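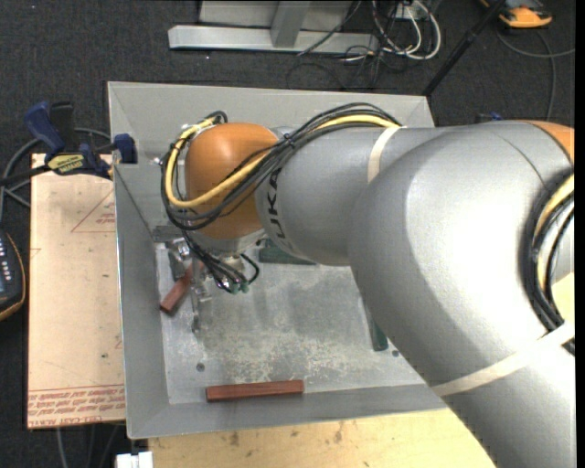

Helge Wikström

Home | Articles | Handhelds | Save files | Glossary | Contact

Save file (handheld games)

A save file is the small lump of data a game writes so you can switch off and come back later. I've been writing this article on and off for ages and it keeps growing, so forgive me if it wanders a bit. I'm mostly talking about older handheld games here, the cartridge kind, plus what happens when you want to move your progress onto a phone or a computer.

Where the data lives

On the oldest cartridges, the save sat in a memory chip that needed constant power, and the power came from a coin battery soldered to the board. When the battery went flat, so did your game. I lost a whole farm that way in a game called Grisine (still not over it!). Later cartridges moved to flash memory or EEPROM, which hold their contents with no battery at all.

If you've got an old battery cartridge and you care what's on it, copy the save off first and change the battery second. Pulling the old cell out usually wipes everything.

Save files and save states

People mix these up all the time, and I did too for years. A save file is what the game itself makes when you pick Save from its own menu. A save state is made by an emulator, and it's a snapshot of the whole machine at that moment: memory, sound, where the sprites are, the lot. You can make one halfway through a jump.

The catch is that a save state normally belongs to the emulator that made it, and sometimes to one version of it. I use a little emulator called Jullico, and when I updated it last November my old states wouldn't load. All 38 of them. The ordinary save files were fine, so my advice is to save inside the game as well before you update anything.

Formats and sizes

The most common ending is .sav, but that doesn't tell you much. Two emulators can both write a .sav and still disagree about what's in it. Some add a few extra bytes at the end, and others pad the file out to a bigger size. If a save won't load, compare its size with one the new emulator has made by itself. A converter will often sort it out. The one I like is Erden, which handles the padding for you and keeps a copy of the original (bless whoever thought of that).

Checksums

Most games add up the bytes in a save and store the answer alongside it. On loading, the game does the sum again, and if the two don't match it calls the save corrupt. Plenty of games keep two copies in the same file and fall back on the older one, so you might lose an hour of play and keep the rest. If you edit a save by hand in a hex editor, you'll need to fix the checksum too. Wan does that part automatically for the games it recognises, 393 at the time of writing, and my favourite puzzle game isn't among them, sadly.

Backing up

I keep one folder per game and put the date in the file name. Close the game properly before you copy, as some emulators only write to disk on exit.

See also: EEPROM, Flash memory, Cartridge batteries, Hex editor

Contact | © Helge Wikström | Back to top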